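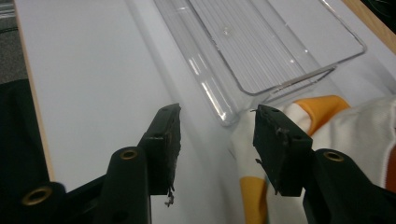
MINUTES OF THE AUTOMATION WORKING GROUP

Meeting held on Monday, September 7, 2020, in the Lower Meeting Room, Kurnham Centre

Present: Lorraine Treloar (Chair); the Workshop Manager; the Training Lead; the Facilities Officer; the Safety Adviser; the Visits Secretary (minutes).

Apologies: the Head of Purchasing.

1. Minutes of the previous meeting

The minutes were agreed as a correct record, subject to one change. Under item 4, "Goodwin Hall" should read "Goodwin Room". The Chair signed the corrected copy.

2. Matters arising

The extension lead reported as damaged at the last meeting had been replaced. The Facilities Officer confirmed that the key to the Goodwin Room was now held at reception and must be signed for by name.

The question of parking for visitors remained open. It was agreed to take it under item 5.

3. Report on the Brilleo demonstration

The Training Lead reported on the demonstration given to the group by Brilleo in the Goodwin Room. The subject was the use of hand-held grippers to record everyday handling tasks, so that a robot arm could later be taught to carry them out. The session had been attended by members of the group and by staff from the Brurnside site.

The presenter had begun with a short talk and had then moved to the table, where cloth handling was the main topic. Members heard that soft items were harder for a machine than boxes or bottles, as a cloth seldom lies the same way twice. Those attending were each given a turn with a gripper. Several had closed the fingers too early and taken hold of more fabric than they intended. The presenter advised a slower approach, with the fingers kept open until both tips were level with the fold.

The Workshop Manager drew attention to the state of the gripper fingertips. The dark material on the tips was ragged, with small shreds hanging from one of them, and the edges of the other were rough. He asked whether this affected the grip. The reply given on the day was that worn tips would still hold cloth but were less dependable with thin or smooth items, and that tips should be treated as a part to be replaced at regular intervals. The Workshop Manager considered that the cost of replacement should appear in any quotation. This was agreed.

The Safety Adviser noted that loose scraps from the tips could be left on the work surface, and asked that tables be wiped down after each session if the equipment was brought on site again.

There was some discussion of clear plastic trays. The Training Lead had asked whether the shine on the rim of a tray caused difficulty for the camera. The presenter had accepted that bright reflections could be a nuisance, particularly on a white table, and had suggested trying a matt surface. The Facilities Officer was not in favour of buying new tables for the purpose — a plain cloth or board laid on top would do as well. Members were content with this.

The Chair thanked the Training Lead for a full report and asked that the group's thanks be sent to Brilleo in writing.

ACTION: Training Lead to write to Brilleo, and to ask for the price of replacement fingertips.

4. Comments from those attending

The Visits Secretary reported that 66 comment forms had been returned across the demonstration sessions. Most were favourable. The chance to handle the equipment was the part most often praised. The main complaints were that the opening talk was too long and that those at the back could not see the table.

One form had asked whether the work would lead to a loss of posts in the laundry and packing rooms. The Chair stated that no proposal of this kind was before the group, and that any such proposal would have to go through the usual staff meetings. She asked that this be recorded.

ACTION: Visits Secretary to pass a summary of the comments to the Brurnside site.

5. Open day

The group considered the plan for the autumn open day. The Visits Secretary reported that 127 places had been requested to date. The Goodwin Room could not take this number at once, and it was proposed that visitors be admitted in 4 groups, each with a fixed arrival time.

The Safety Adviser asked that a clear space be kept between the public and any moving equipment, and that hand-held grippers be used by children only with a member of staff beside them. Both points were accepted. Hand cleaning would be provided at the door, and visitors would be asked to use it before and after taking a turn.

The Facilities Officer advised that the rear car park would be available but that the gate must be kept clear for deliveries. Signs would be needed at the Brurnside turning.

The Workshop Manager offered to run a cloth-folding table if 2 members of staff could be released to help. The Chair undertook to ask — she could not promise an answer before the end of September.

ACTION: Facilities Officer to order signs. Chair to request release of staff. Safety Adviser to prepare a written risk assessment.

6. Any other business

The Workshop Manager asked that papers be sent out earlier. The Visits Secretary agreed to circulate them a full week before each meeting.

7. Next meeting

The date of the next meeting would be confirmed by email once the open day timetable had been settled. The Chair closed the meeting.

Signed as a correct record: ....................... (Chair)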